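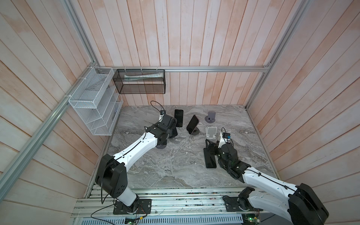
Wire-mesh organizer and hanging basket

Flying School > Who We Are > About Us

Print this page | E-mail this page

About Wovier Paragliding

Wovier Paragliding is a small flying school in Marsden. We teach people to launch, fly and land a paraglider, first with an instructor close by on the radio and later without one. We also run tandem flights for people who want to try it once, and a refresher course for pilots who have been away from the sport.

The school was started by Ute Hollmann and Gareth Greenwood, who met while both were working for another school and were both tired of driving students three hours to a hill that was usually blown out. They got permission from the landowner to use Pliltolero, the long grass ridge north of town, and taught their first course there with 2 wings and a pickup truck. The truck has been replaced. Pliltolero is still our main site.

Where we fly

Pliltolero faces southwest and works best in light to moderate wind from that side. The lower slope is gentle and clear of fences, and this is where all beginners spend their first days. The upper launch is reached by a farm track that we are allowed to drive, provided we close both gates and stay off it after heavy rain. If the track is closed we walk up, and students carry their own gear.

The landing field is at the bottom, next to the road. Please do not land in the hay field to the east of it before the August cut, even if it looks easier. We have had a good relationship with the family who farm there and would like to keep it.

We do not fly the ridge in north or east wind. On those days we either cancel or hold ground school in town.

Who comes to us

Students come for all sorts of reasons. Some have wanted to fly since they were kids. Some were given a tandem flight as a present and could not stop thinking about it. A fair number tell us they are afraid of heights, and most of them do fine, as standing on a cliff and hanging in a harness feel very different. Our oldest student to finish the full course was 60 when she began.

We get fewer thrill seekers than people expect. The ones who do come usually settle down after the first morning, when they find out how much of the sport is laying out a wing, checking lines and waiting for the wind. Anyone who can't settle into that is asked to leave the course, and we refund the days they have not used. This has happened a few times and we don't enjoy it.

How we teach

The beginner course is called Flendo. The name was Gareth's dog's, and it stuck. It starts with ground handling on flat ground, and nobody leaves the ground until they can bring the wing up, stop it, and put it down again under control. After that come short glides from the lower slope, then flights from the top with one instructor at launch and another at landing.

We keep groups small, and there is no fixed number of days. Flendo ends when the student can show us what is on the checklist — 23 items, from preflight inspection to landing in a marked area. Students keep the list themselves and bring it each time. If you lose it we have a copy in the office.

Weather decides most of our schedule. We make the first call at 6 in the evening and confirm it by text message at 7 the next morning. Please don't set out before you have that message. Students who live far away often find it easier to book a run of several days, on the understanding that one or more of them may be spent on the ground.

Ground school is held on Tuesday evenings and covers weather, air law, equipment and what to do when something goes wrong. You can attend before you book any flying, and you can keep coming after you finish. There is coffee.

On risk

People ask us whether paragliding is safe. It is a risk sport. Pilots get hurt, sometimes badly, and good equipment does not change that if the decisions are poor. Most of what we teach is about decisions: when to launch, when to land early, when to pack up and go home. We would like you to think about this before you sign up and talk it over with your family.

Every student and tandem passenger signs a waiver and goes through a briefing. We write up every incident, including the ones where no one was hurt, and read them aloud at ground school with the names left out. Instructors' mistakes go in with the rest.

We don't fly anyone who has been drinking, and we don't make exceptions for groups that have come a long way.

The people

Ute Hollmann is chief instructor and makes the weather call. She has been flying for 22 years and competed in cross-country events before she took up teaching. She is strict about helmets.

Gareth Greenwood teaches Flendo and does most of the tandem flights. He also looks after the vehicles and the radios.

Glenys Tapley inspects and repacks our reserve parachutes and keeps the records for the school wings. Pilots from outside the school can book a reserve repack with her as well — allow a week, longer in spring.

Evie Treloar learned to fly with us, came back as an assistant and is now an instructor. She runs the refresher course and the women's flying weekends.

Hayley Bunting answers the phone and the e-mail, handles bookings and gift vouchers, and can tell you which days still have space. If you have a question about money, dates or rescheduling, ask Hayley first.

Equipment

Wings, harnesses, helmets and radios are included in the price of all courses. You need to bring boots that cover the ankle, gloves, long pants and a windproof jacket. We do sell gear, but we ask students not to buy a wing from us or anyone else until they are well into the course. A wing that suits you on the third day may not suit you once you are flying from the top.

Used school wings are sold at the end of each season with their full inspection record. Former students get first choice.

Visiting us

The office is in the old feed store on the main street in Marsden, with parking behind. It is open on ground school evenings and at other times by arrangement, as we are usually on the hill when the weather is good. If the door is locked, call the office number and it will forward to whoever is free.

Spectators are welcome at the landing field. Keep dogs on a leash and stay behind the windsock when wings are coming in.

This site uses cookies to remember your booking details. By continuing to use the site you agree to this. Accept | Cookie settings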